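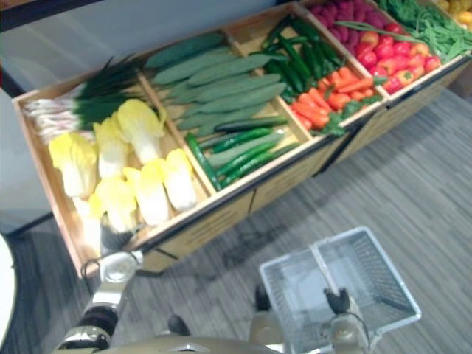 Green onions and napa cabbage in a divided wooden bin.

Grendent open day, Briltcombe
February 27, 2023

Grendent supplies fruit and vegetables to 150 independent grocery stores, and once a year it lets its customers look behind the loading dock. I buy for two small stores and have ordered from the company for most of my working life, but I had only ever seen the pickup window. This year I signed up for the morning tour.

The warehouse is at 2517 Enberg Road, past the tile outlet and the bus depot. The sign is small and faces the wrong way if you come from downtown. Visitor parking is on the north side, away from the trucks. We signed in at the front office, were given a hairnet and an orange vest, and were told to leave hats and jewelry in the lockers. Wedding bands could stay on.

The tour was scheduled for 90 minutes and ran over by a good bit, mainly at the dock, where everyone had questions. Most of the people in my group were store owners. There was also a school cafeteria manager and a couple planning to open a corner market in November.

The receiving dock

By the time we got there the early trucks had been unloaded and the floor was being swept. A receiving clerk took us through what happens when a load comes in. The driver hands over the paperwork and a temperature record for the trip. The clerk checks the record before the pallets come off. If the load got too warm or too cold along the way, it goes to a holding lane and a supervisor decides what to do with it.

Then the cases get opened. They don't open every case. They pull from the top, the middle, and the bottom of a pallet, and from the side that was nearest the trailer doors, where damage is more common. The clerk cut open a head of romaine to show us the core, and passed around a pepper with a soft shoulder that would have been scored down.

I asked what gets refused most. Berries in the rainy season, she said, followed by bagged salad. Root vegetables hardly ever get sent back. With onions they look at the necks, and a damp neck is enough to hold up a pallet.

The cooler rooms

People outside the trade tend to assume a produce warehouse is one large refrigerator. Grendent runs separate rooms at separate temperatures, and the difference is easy to feel when you walk from one to the next. The coldest is for leafy greens, broccoli, celery, and carrots, and it's kept just above freezing with a lot of moisture in the air. I wished I had worn gloves.

The next room is warmer and holds the things that get hurt by cold: cucumbers, peppers, eggplant, green beans, and summer squash. Tomatoes have their own space, and so do the dry goods – onions, garlic, potatoes – which are kept dark with fans running.
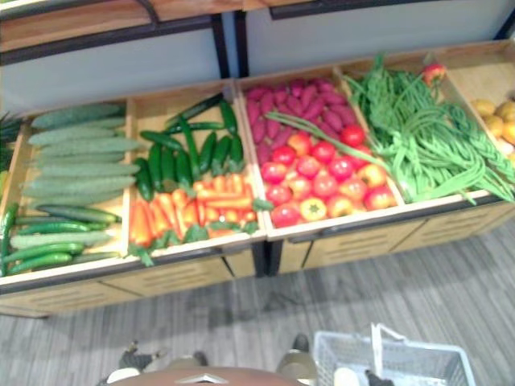

Cucumbers took up more of the talk than I expected. They get it from both directions. Leave them out in a hot stockroom and they go limp and yellow, but put them in with the lettuce for several days and they pit, then turn watery once they are back at room temperature. The damage often doesn't show until the customer has them at home. Our guide said that a large share of the complaints they hear about cucumbers come from stores with a single walk-in cooler, where everything goes in together. I have a single walk-in cooler, and I wrote that down.

His advice for small stores was to find the warmest spot in the walk-in, normally near the door and away from the fan, and to keep cucumbers and peppers there. Order less of them and order more often. He also said to keep them away from melons, ripe tomatoes, and bananas, all of which give off ethylene gas that yellows cucumbers.

The banana rooms

The ripening rooms are at the back. They are sealed, with heavy doors, and we looked in through a window. Bananas arrive hard and green and are brought along over several days with controlled warmth and ethylene. The rooms are staggered so that fruit is coming ready every day of the week. Stores order by color, from a printed chart, and Grendent works backward from the delivery day.

I had always ordered one color for both my stores. The ripening manager asked how fast each store sells through and said the slower one should be taking greener fruit. It seems obvious now. I changed my standing order the next morning.

They can do avocados in the same rooms and have started doing pears for a few customers. Mangoes were tried and dropped, and nobody in the office would go into detail about that.

Packing and orders

Orders close at four in the afternoon. Pickers work from a list sorted by room, beginning with the hardy items and ending with the coldest, so the greens spend the least time out on the floor. Heavy cases go on the bottom of the pallet. It's slow, careful work and the pickers we met had been there a long time.

We saw a pallet being put together for Ngô Market, which many people here will know from its greens section. It had a lot on it that my stores never order: bitter melon, long beans, taro, several kinds of mint, and lemongrass tied in bundles. The guide said the demand for these has grown well past the stores that first asked for them, and that Grendent now buys some of them directly from growers in the county during the summer. In winter they come up from farther south.

I asked about minimums. You can order three cases of any specialty item without a surcharge, provided you put the order in two days ahead. That was news to me, and to the man next to me who has been paying the surcharge.

Display and rotation

The last stop was a talk on how produce is set out in the store. I had planned to skip it and I'm glad I stayed. The speaker had spent years as a produce manager and kept to practical points.

Shallow displays sell better and waste less than deep ones. A deep bin looks generous when it's full, but the bottom layer carries the weight of everything over it and is handled every time the bin is refilled. If you like the look of a full bin, use a false bottom, or fill the space below with an upturned crate and keep a layer or two of product on top.

Put colors next to each other that differ. Green beside green makes both look dull, and shoppers walk past without seeing where one item stops and the next begins. A block of carrots or red peppers between two greens fixes it.
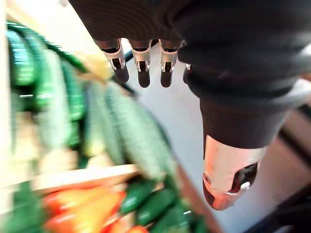
How often should a produce display be rotated? The speaker's rule was a full rotation every morning before opening, with everything taken out, checked, and put back with the older stock at the front. After that, a quick check at midday and again before the evening rush is enough for most items. Herbs and loose greens need looking at more than that.

She was firm about misting. Leafy greens, green onions, and radishes do well with it. Mushrooms, onions, garlic, and sweet potatoes should be kept dry, and so should anything in a paper bag. She had seen stores mist the whole wall since the sprayers were already there, and then wonder why the garlic was sprouting.

Carrots sold with the tops on came up as well. The leaves pull moisture out of the root, and a bunch that looks good in the morning can be rubbery the next day if it isn't kept cold and damp. If they aren't moving, take the tops off and sell the roots loose at a lower price. Sweet potatoes are much easier – cool, dry, and out of the light – but they should never go in the cooler. Cold gives them a hard center that stays hard when cooked.

Prices and signs got less time. Her main point was to put the unit on every sign, each or per pound, in letters as large as the price. Most arguments at the register start there.

Practical notes

Coffee and sandwiches were served in the office afterward. The price list for spring was available on paper and will be emailed to account holders. Wear closed shoes and bring a warm jacket, even if the day is mild. The tour involves a fair amount of standing and there are two sets of stairs, though staff will take people around by the ramp if asked. Children under twelve are not allowed in the warehouse.

To get on the list for next year, call the order desk and ask for the open day sheet. They don't take names through the website. 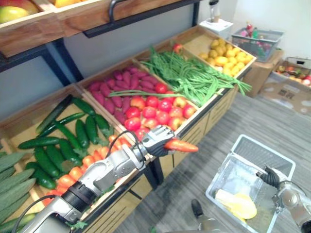
Tâm Lưu wrote in the comments: We have been taking the tops off our carrots at the end of the first day for years and I would add one thing. Don't throw the tops out. We bundle the good ones with a rubber band and sell them cheap next to the parsley, and there are regulars who come in for them. Also, the two-day notice for specialty items is counted from the four o'clock cutoff. If you call at five you have lost a day. I found that out with lemongrass before a holiday weekend.

Thanks for the note on the cutoff. I called the order desk to check and they confirmed it. They also said that orders for Monday delivery have to be in by Friday.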